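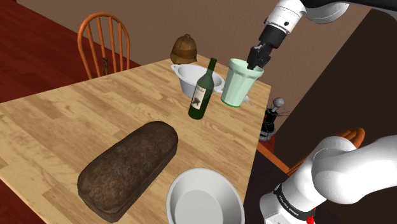 Page last updated: December

Lougher Cinema: Visitor Questions

When do doors open?
Doors open 10 minutes before the trailers begin.

May I exchange my ticket?
Tickets may be exchanged at the box office up to 2 hours before the screening. Exchanges are not available for the Utetti short film season.

How many seats are there?
The Guller Screen seats 200. 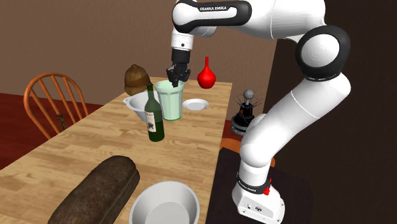

A green glass and a wine bottle on the dining table.

Can I hire a screen?
Yes. Written requests should be addressed to Yasaman Kermani, Bookings Office.

Are films subtitled?
Subtitled screenings are marked "S" in the printed program.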